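Ovley's swap shelf is back, and I came home with too many forks

By Alun Penry
27/02/2022

I only popped in for a cake tin. That was the plan, anyway, and I told my wife so on the way out of the door, and she gave me the look. Two hours later I was walking back up the hill with a bag of forks, a jigsaw of a Dutch windmill and a lamp I can't get to light.

So yes, the Ovley swap shelf has reopened, and if you missed it you'll be glad to know it's going to be a regular thing again. It's moved from the old library porch to the back hall on Fusport Road, the one with the green doors, and there's a good deal more room. They had 260 people through on the first morning, and I think I stood behind most of them in the queue for tea.

If you're new to the town, the idea is simple. You bring what you don't want, you take what you do, and no money changes hands. The shelf ran for years in the porch and it was lovely, but if more than four people turned up somebody had to stand in the rain. It closed when the library roof was being done and then it just sort of stayed closed. I wrote about it in this column at the time and had 31 letters, which is a record for me (the previous best was for the piece on bin lids).

The new hall has proper tables, heating that works in one half, and a row of coat hooks that got swapped by mistake and had to be asked for back. Books are along the far wall, toys by the window, and anything with a plug goes to a separate corner so it can be looked over before it leaves. I should have left my lamp there. I was excited and walked straight past.

Kitchen things were by far the most popular. I've never seen people move so fast for a colander! Saucepans went in the first ten minutes and so did every baking tin in the place, mine included. What was left in great heaps was cutlery, because we all have a drawer full of odd spoons and we all had the same bright idea about where to take them.

That set me off. I went home, tipped out our own drawer and had a go at putting it in order, which I don't believe has happened since we moved in. We had forks from three different sets, a spoon from a ferry and a butter knife that my brother swears is his. My advice, for what it's worth, is to sort by handle and never mind what each thing is for. Pinks with pinks, blues with blues, blacks with blacks, and a tray for each lot. It looks so much nicer when you lay the table, and you can see straight away which set is short of a spoon.

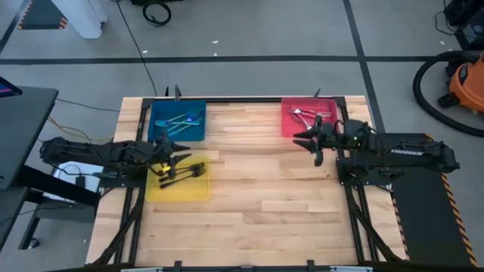 When to go and what to bring

The shelf will open every other week, mornings only, until June, and then they'll see how it's going. Doors are at half past nine. You can bring as much as you can carry in one trip, but they'd rather you didn't leave bags outside overnight — the foxes had a duvet to bits last time and it was all over the car park.

Clean clothes, crockery, pans, books, games and garden tools are all welcome. Please don't bring mattresses, paint, car seats or medicines. They'd also like people to tie cutlery in bundles with string or a rubber band, having spent a good part of the first afternoon picking teaspoons out of a box of jigsaw pieces.

Anything left over after two sessions goes by van to Urholm, where there's a bigger shop that can sell it or pass it on. The first load has already gone, and I'm told it weighed 902 kilos, a fair bit of that being encyclopaedias.

The number 49 bus stops right outside, by the way, so you don't need the car. I took it there and walked back, and with that bag I should have done it the other way about.

They're still short of a few things for the hall itself. Top of the list is a big kettle, as the one they've got takes an age, and after that a couple of folding chairs and a doormat. If you can help, drop them in on any open morning and say they're for the hall, or they'll be off the table before you've got your gloves on.

I'll be at the next one with the lamp. If anybody picked up a round cake tin with a loose bottom, eight inch, I've got a very nice windmill to offer you for it.

Recent items
Urholm road closed for gas works
Zulu the missing tortoise found in allotment shed
Fusport Road crossing: your letters
Ovley choir looking for tenors
Bin lids, one more time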